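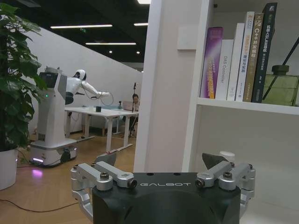

Trokham grip logging add-on, second month

I have been running the Trokham logging add-on since November, on a two-finger linkage gripper with wedge pads. It is a small inline board plus a desktop program. The board sits between the gripper cable and the controller and records commanded width, reported width and motor current. It does not change how the gripper behaves, and it does no planning.

Setup

The board took one evening. It wants 24 volts and is picky about it; my first supply sagged under load and the log filled with restarts. Hamidreza Naseri lent me a better one and the restarts stopped. The printed manual has the two data lines swapped on page 10. The PDF has them right.

What I ran

Shelf picks, mostly books standing upright in a row. Books are a decent test because the pads have to get in beside a spine, and thin covers flex before the current rises. I logged 1,603 grasp attempts. The software tagged 1,427 of them as closed on an object. The rest were tagged empty or left untagged, and the export puts both under the same code, so I can't split them without going back through the raw current. I have asked for a fix.

The tagging threshold is one global number. A paperback and a heavy textbook do not belong under the same number. Ehsan Vahidi got around this by running two profiles and switching by hand, and I ended up doing the same.

Software

Plots are quick and the CSV is clean. Timestamps are in controller time only, so lining them up with wrist camera video means finding a sharp close event in both and applying the offset yourself. The Cedberg logger does this for you but costs more and needs its own mounting plate.

Support answered on a Thursday, two days after I wrote, with a beta build that adds per-object thresholds. I have it installed but have not run a full set on it. The export code is unchanged in that build.

I'm keeping the board on for now. Next up is the same shelf with the beta, both profiles off.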